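Sorting at the Source: A Conversation with the Waste Services Manager at Clerow

The Clerow residential district entered its second year of separate household collection in September 2026. The program covers 1,602 homes and is operated under contract by Stumik. The district's waste services manager spoke with this bulletin about results to date and the changes planned for October.

"Participation has been steady, and we are satisfied with that," the manager said. "Our difficulty is with contamination. A load of paper that arrives with food in it is charged to the district as mixed waste."

Under the present contract, the Quezada transfer station may refuse any load that fails inspection. The station turned away 31 loads in the first year. 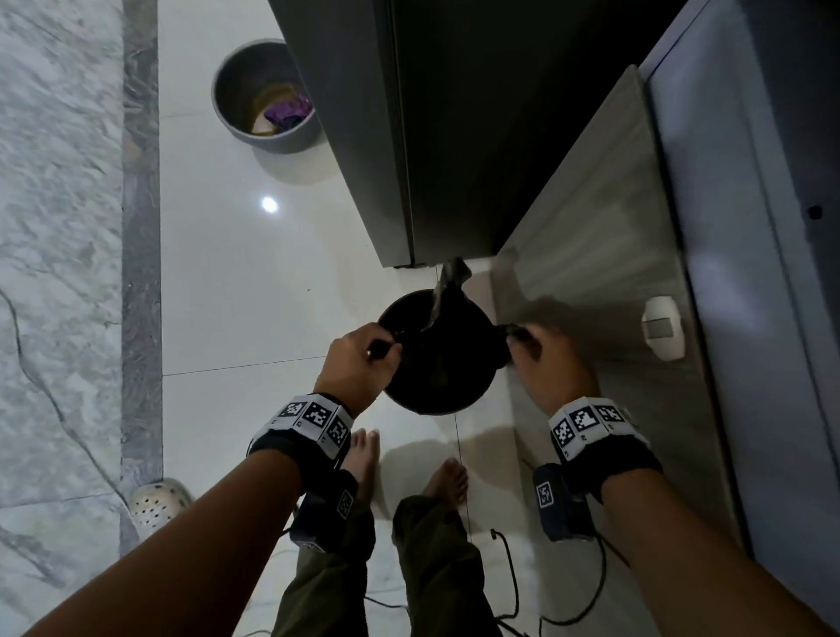 Collection begins in the home, on a tiled floor.

The manager attributed most refused loads to shared enclosures in apartment buildings, where containers are left unlocked. Single-family streets have performed better. "We wrote the rules with houses in mind," the manager said. "Apartment residents were given the same leaflet and a much longer walk."

In response, the district will install 200 lockable containers, beginning with the buildings on Devau Avenue. Residents will receive keys by mail. The cost will be met from the existing budget, and no increase in the household fee is proposed.
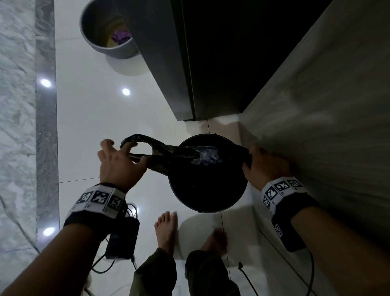 Bag standards were also revised this year. The district previously accepted any bag that could be closed, and crews reported frequent spills at the curb. Residents are now asked to use bags that can be tied. A black plastic bag with looped handles, fitted inside a round bin, meets the standard for general waste. "The handles give people something to tie," the manager said. "Our crews had asked for that from the start."

Asked about food waste, the manager confirmed that a trial involving 400 homes is under review. Stumik has requested a separate vehicle for the route, and the district has not yet agreed to fund it. A decision is expected before the contract is renewed.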